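Drulwood Pantry Boards > Dried Goods > Herb tea tins, is anyone else's getting dustier?

janaina_dantas
Bought three tins of the new Ranorell garden tea in November and every one of them was a third powder by the bottom. Lemon myrtle, peppermint, calendula petals on top so it looks flash through the little window. Underneath, lawn clippings. I paid $22 a tin. Am I being fussy or has the cut changed?

calum_p
You're being fussy, but you're also right. The old tins were whole leaf. The new ones say "fine cut", in a colour that's nearly the same as the background.

Emerson Lopes
Fine cut brews faster. I've no problem with it. If you want to look at petals, buy a vase.

janaina_dantas
Emerson, I have a vase. It cost less than the tea.

calum_p
I weighed a tin out on the bench this morning, sieve and all, with far too much coffee in me. Six grams went straight through the mesh before I'd even shaken it. My wife asked if I was okay.
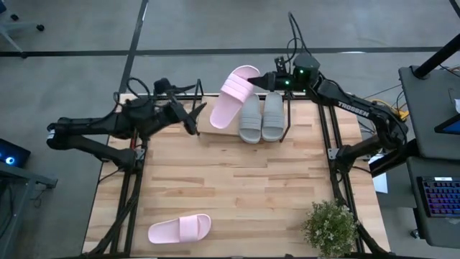 Slides up the far end, butcher-block top.

Anyway, six grams. Peppermint mostly, going by the smell. The myrtle holds up because it's basically cardboard until you boil it.

Emerson Lopes
This morning or this afternoon?

calum_p
Weighed in the morning, sulked in the afternoon.

Alcides Aguiar
I used to pack for a small grower up the coast and can defend the powder a bit. Peppermint dried properly will shatter if you look at it. You only get whole leaf in a tin if it was packed slightly under-dried or somebody was paid to be gentle. Ask yourself which one you think Ranorell went with.

janaina_dantas
So the nice tins were the dodgy tins?

Alcides Aguiar
Possibly. I'd still rather drink the dusty one than find a grey fuzzy bit in the good-looking one. Keep it out of the sun, too. That window in the lid does calendula no favours.

Emerson Lopes
Thank you. Vindicated by a professional.

calum_p
He said "a bit", mate. Nobody's engraving it.

For what it's worth I've moved to the Trosadness loose leaf, the 600 gram bag. Ugly brown paper, no window, no petals, tastes like somebody's actual garden. You do have to like peppermint, as you'll be drinking it until retirement. 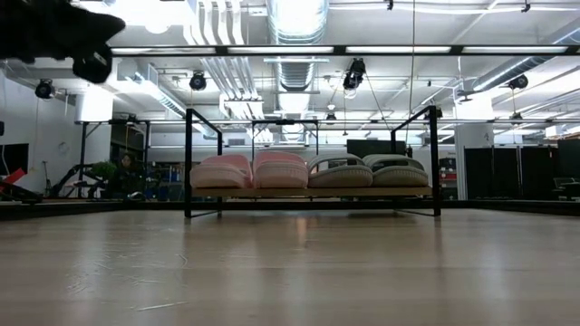

Thaís Conceição
Trosadness is fine until the bag's been open a month, then it's hay. Split it into jars the day you get it, label them, and leave the last one sealed. And Janaína, email Ranorell. I did over the chamomile and they sent a replacement tin, no argument.

janaina_dantas
Was the replacement any better?

Thaís Conceição
Same dust. Very polite letter, though.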